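Reporting on violent crime after the first day
Speaker notes – regional newsroom training, Buvville, March 2026
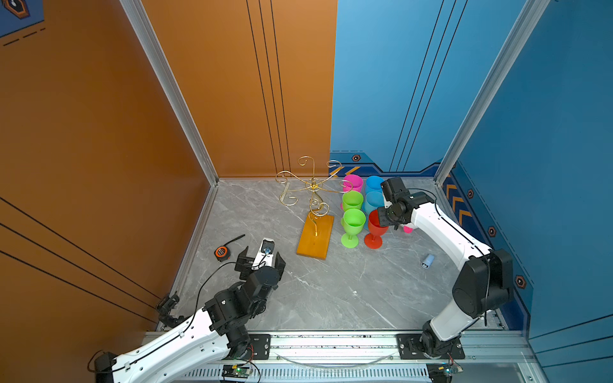 Start with the Peeters Street case. Most people in the room will remember the first story and very few will remember anything after it. We ran four paragraphs on the night. A man had been stabbed outside a shop, he was in hospital, police were asking for witnesses. The next piece we published was the sentencing, 537 days later.

Ask for hands: who has written a first-day story and never gone back to it? Wait. Put my own hand up.

What we looked at

Ilaria Ferraro and I went through 60 first-day reports of assaults, stabbings and shootings on our own site. We wanted to know how many had a second story of any kind. The answer was 10. The other 50 stop on the night they happened. If you search for one of those streets today, the top result still says the investigation is ongoing.

In several of the 50 the case had closed. In one, the man we said was being questioned had been released the next morning without charge. He wrote to us in January to ask why the page still said otherwise. Mirjam Dewulf took that call and will speak about it after the break, so don't go into the detail.

The first-day story

Go through the parts quickly, they know this. Time, place, condition of the victim, what police have confirmed, what they have not.

Say where each fact came from. "Police said" is fine if it was police. If it was a neighbour, say a neighbour. If it was a post in a local group, it doesn't go in until somebody has rung somebody.

Condition of the victim: use the words you were given. "Serious" and "critical" mean different things to a hospital. If the press office says stable, don't write "expected to recover".

Place: street name, yes. House number, no. We had a complaint from the family at a house in Puder that appeared in the background of three separate stories. Nothing had happened at that house.

Descriptions of suspects. Read out the two versions on the handout. The first one says "male, dark jacket, average height". Ask what a reader could do with that. If it couldn't help anyone recognise a person, leave it out, even if it is in the release.

Pause for questions here, five minutes at most. Last time this part ran over and we lost the exercise.

Going back

The diary. Every violent crime story gets three entries when it is filed: next day, two weeks, three months. The reporter who filed it owns the entries. If that reporter leaves, the desk editor takes them over. Nathalie Van Leeuwen has a spreadsheet she is happy to share.

What to ask at each one:

Next day – has anyone been arrested or released, has the victim's condition changed, is there anything we got wrong.

Two weeks – has anyone been charged, is there a court date, do police still want witnesses.

Three months – is the case open. If the answer is "no update", put a dated line at the top of the original story saying we asked and when. It takes two minutes.

Someone will say the desk hasn't got time. It's a fair point and I don't want to brush it off. At Nelen they gave the two-week calls to one person for one morning a fortnight and got through the lot. Some calls led nowhere. A few made decent stories.

Talking to families

Keep this slow. Tsegereda Gebreyes read this section before I finalised it and asked me to say the following plainly. Families read the first story many times. They notice a wrong age or a misspelt name, and they notice when we use a picture from social media without asking.

Ring once. If they say no, leave a number and don't ring again. Ask before knocking on a door, through the liaison officer if there is one. If they want to talk, tell them when the piece will go up and who will write the headline.

Don't promise that they can approve the copy. You can read their quotes back to them.

Exercise

Pairs. Give out the Trevor Greenwood release (made up for training, tell them so). Ten minutes to write four paragraphs, then swap and mark every fact that has no source. After that, each pair writes its three diary entries.

Collect the sheets. Check people have the number for the court listings office, it changed over the winter and the old one is still on the wall upstairs.

Break, then Mirjam.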